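Início | Projetos | Galeria | Código | Contato

Tampinhas, dois braços e muito replanejamento

Tempo de leitura: 3 min

Oi, gente! Maio foi o mês em que larguei tudo para mexer no planejador bimanual do Wotgate, e prometi mostrar a bancada para quem acompanha o projeto. Então aqui vai, com as garrafas espalhadas e tudo. 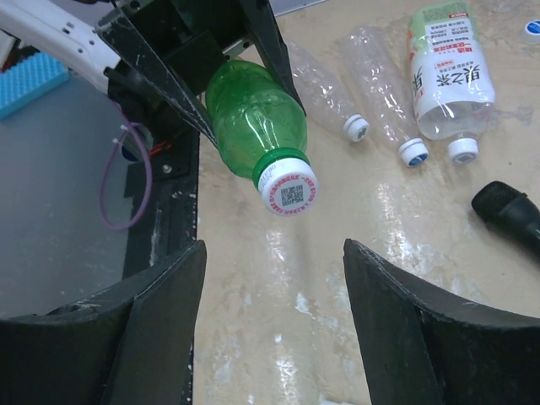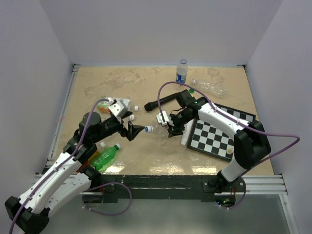 Garrafas, tampinhas e os dois braços na mesa de tampo marmorizado. Na primeira foto, a garrafa verde presa na garra; na segunda, a transparente entre as duas.

Agora o que interessa, que é o código (prometo não me alongar... mentira, vou me alongar sim).

O planejador antigo tratava cada braço como se estivesse sozinho no mundo. Um calculava a trajetória, o outro calculava a dele, e só depois uma rotina conferia se os dois iam se bater. Adivinha quanto replanejamento isso dava! Passei para um espaço único de juntas, com os dois braços juntos na mesma busca, e limitei cada tentativa a 200 ms. Se não achou caminho, recua um pouco e tenta outra pegada, até 3 vezes.

A percepção me deu mais dor de cabeça. Plástico transparente em cima de tampo brilhante é um horror para a profundidade, os pontos somem no meio do corpo da garrafa. Quem me salvou foi o Kamol Thaweesak, lá de Clendidbridge: ele sugeriu estimar a pose a partir da tampa, que é opaca, e só depois encaixar o eixo do corpo. Anotei 700 imagens à mão para treinar isso (meu pulso manda lembranças) e a orientação parou de virar 180 graus do nada.

O controle de força da garra roda no Wiriya, em malha separada, e ainda não estou contente. Garrafa amassada cede de um jeito, garrafa inteira de outro, e o ganho que serve para uma aperta demais a outra. Estou testando um ajuste pelos primeiros 40 ms de contato.

Os registros eu abro no Dramelance, que agora mostra os dois braços na mesma linha do tempo. Que alívio! O ramo novo já está no repositório, com a configuração antiga numa pasta à parte para quem quiser comparar.

Anterior | Próxima | Voltar à galeria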